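Dindeck opens Pallix tableware range to schools
Skikthorpe, 2018-12-24

Dindeck today announced that Pallix, its range of coloured plastic bowls, plates and cups, will be offered to schools and nurseries from April. 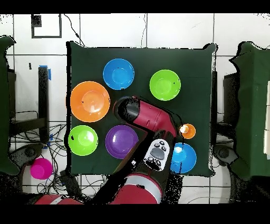
The range has been in use at 71 lunch clubs – most of them in and near Skikthorpe – and the first school order is for 2333 pieces.

"Children choose a colour and keep to it," said Preben Ladefoged, Managing Director of Dindeck.

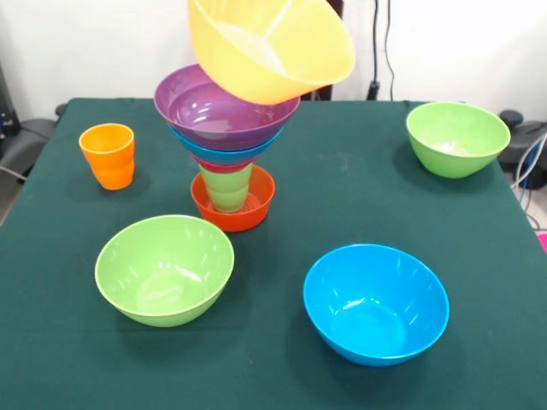 Pallix may be bought by the piece or in mixed boxes. Bowls and cups are sold in several colours, among them purple, lime green and orange, and buyers may combine them freely. Orders above 1000 pieces are delivered free of charge.
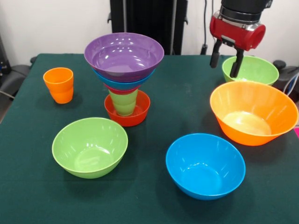
Orders and enquiries
Schools may request a price list from the Dindeck sales office in Skikthorpe.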